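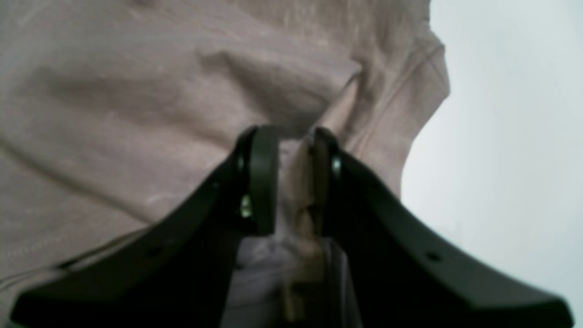 Flillunov brushed sweatshirt: a review after a winter of wear

I bought two of these in November, one for me and one for my husband, and it is now March. Mine has been worn at least four days out of seven and washed once a week. His has had an easier time of it. Most of what follows is about mine.

The colour

Flillunov sells this one as "Oat Rose". On the website it looked like a proper pink. In the hand it is a pale pinkish beige, and in the evening under a lamp it is closer to beige than pink. I prefer it that way, but if you are buying it as a pink jumper you may be let down. The other colours are navy, a mid grey and a green I haven't seen in person. My husband's is the grey and it matches the website photo well.

Pale colours show everything, of course. Tea came out of the cuff with ordinary washing-up liquid and cold water. Bicycle oil did not come out of the hem and is still there as a faint mark the size of a lentil.

The fabric

The label says 80 per cent cotton and the rest polyester. It is brushed on the outside as well as the inside, so it has a slightly fuzzy surface all over, a bit like a well-used flannel sheet. It is soft and it falls into big loose folds when you put it down. It doesn't hold a sharp crease. You can leave it in a heap on a chair overnight and wear it the next morning without looking as if you slept in it.

The weight is medium. I can get it under a waterproof coat without feeling stuffed in. On its own it is warm enough for the house with the heating low, and for a walk to the shops on a dry day. In wind it is no use at all, the air goes straight through.

The brushed side picks up bits. Dog hair, lint, dry grass, the fluff from a new towel. A clothes brush gets most of it off. A sticky roller works better but seems to pull the surface up, so I have stopped using one.

Stitching and hems

The seams are flat and none of them rub. The hem is a plain stitched one with no ribbed band, which I like, as a tight band rides up on me. The stitching on mine is still straight all the way round. On my husband's there was a loose end of thread at the left cuff when it arrived. I knotted it and trimmed it and it has not moved.

The neck is ribbed and has gone slightly slack. It sits flat when worn, but on a hanger you can see it is wider than it used to be. I would fold it and keep it in a drawer. The same goes for the shoulders, which get small points in them if you hang it up damp.

Sizing

It comes up large. I am usually a 14 and the medium is roomy, with sleeves that cover half my hand. My husband is usually a large and took a large, and he should have taken a medium. We tried to swap it and Flillunov were out of stock, so he kept it. The size chart on the site gives chest measurements only, with no sleeve length. I wrote to ask and got an answer from Holger Aasen in their customer service the following morning, with sleeve lengths for every size. They were correct when I checked them with a tape. It would be easier if they were just put on the page.

Washing and drying

I wash mine at 30, inside out, with other pale things. After the first wash it lost a little length in the body, enough to notice, and nothing since. The sleeves stayed the same. It takes a long time to dry. On an airer in an unheated room it needs a full day and the night as well, and the thick part under the arms is always last. The label says no tumble drying and I haven't tried.

To fold it, lay it face down, smooth the body with your palms, bring the sleeves in and turn it up from the hem in thirds. Smoothing matters with this fabric. If you skip it you get a lump in the middle and the pile in the drawer leans over. Pinching up a small bit of cloth and shaking is quicker than patting if there is a big ridge across the back.

Pilling

There is some, under both arms and where my bag strap crosses the shoulder. The pills are small and soft and come off with a cheap fabric shaver. I went over it once in January and will do it again soon. The front and back are fine. Compared with the Kesier sweatshirt I had before, this is much better. That one was covered by the third wash and ended up as a gardening top.

I have also tried on the Gollex version in a shop. It is cheaper and smoother on the outside, with a proper ribbed hem, and felt thinner between the fingers. I did not buy it so I can't say how it washes.

Ordering

Mine came from Flillunov direct. It arrived in a paper bag inside a cardboard envelope, with no plastic. Postage was free over a certain amount and the two together got us over it. Vik also stocks them, at the same price, though only in navy and grey when I looked.

Good points
Very soft, and still soft after a winter of washing
Seams and hem have held up
Doesn't crease badly
Customer service answers emails

Less good
Sizing runs large and the chart is missing sleeve lengths
Slow to dry
Neck has loosened
Collects dog hair
Colour name is misleading

Would I buy it again? Yes, in a small this time, and probably in navy so that I could stop worrying about the bike. My husband says his is "fine" and wears it to wash the car. If you want something smart, look elsewhere. For wearing round the house and under a coat it does the job, and four out of five seems about right to me.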